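Card holders and trays on show at Utudero craft room

2025-11-20

Print this story
E-mail this story

UTUDERO - Cards, the holders they go in and the trays they sit in are the subject of a small display open this week at the Kwiatkowski building. Desk tidying, basically. More interesting than it sounds.

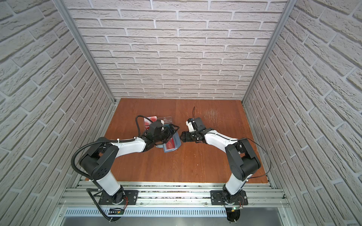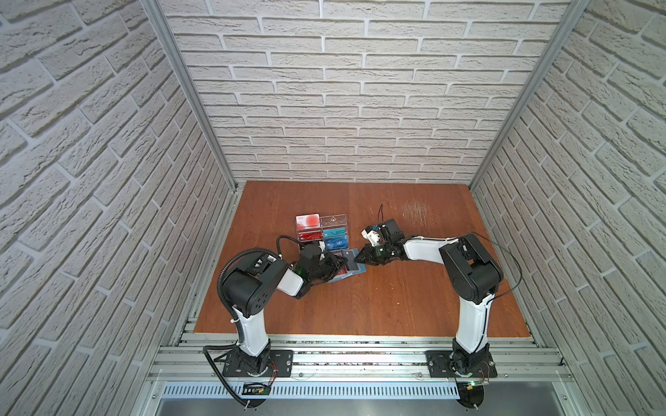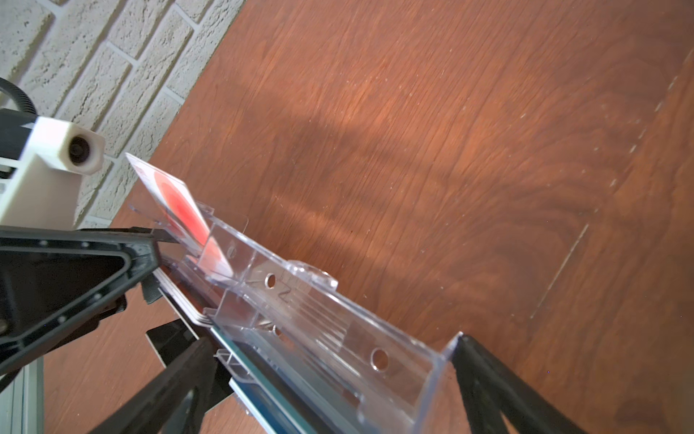
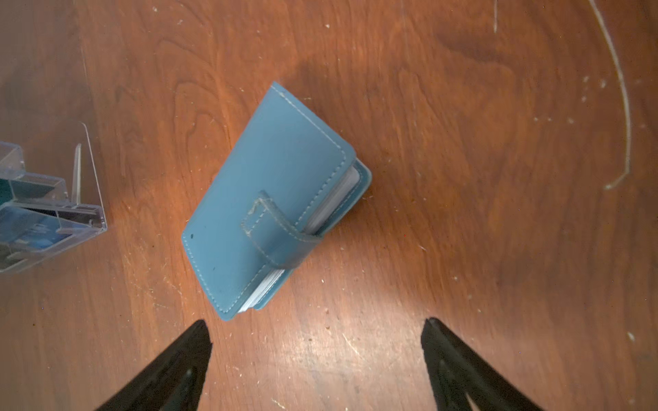
The wooden tabletop at the Kwiatkowski building. Last picture: teal-blue leather holder with stitched edge and closure tab.

The display is put on by Illar, a small stationery workshop, and runs through the end of November. Entry is free. Doors at 10 a.m., last visitors in at 4.

Illar started out doing ledgers and receipt books, then moved over to card storage when shops in town stopped asking for paper receipts. It now sells 400 leather holders a year, mostly to people who collect business cards, loyalty cards, library cards and, increasingly, recipe cards. Most popular style is the one with a tab across the front, so the sleeves stay put in a bag. Teal has been the best seller for two seasons running. Brown is second, a long way back.

Clear trays are the newer line. You can see what is in them without digging, the workshop says, and they wipe clean. They do show fingerprints. A dry cloth is recomended.

Visitors are invited to bring there own cards and have them sorted at the front desk, limit 70 per person. Rubber bands off first please. Anything sticky or torn will be handed back.

A swap box for unwanted holders stands by the entrance. Scuffed ones accepted, broken tabs not. Last year's swap, held in Kutness, brought in 489 holders and cleared all but 7 of them, which went to the school office.

Leather care sheets can be picked up at the desk too. Short version: keep it out of direct sun, soft brush for dust, no kitchen spray. Light creases near the edge are normal and come with use. Thick stacks will stretch the stitching over time, so take out cards you never use.

Parking behind the building, enter from the side street. Front spaces are for deliveries only until noon. The stairs are steep but there is a ramp on the left of the yard.

The display goes on to Kutness after it closes here. Dates there have not been set.

Print this story
E-mail this story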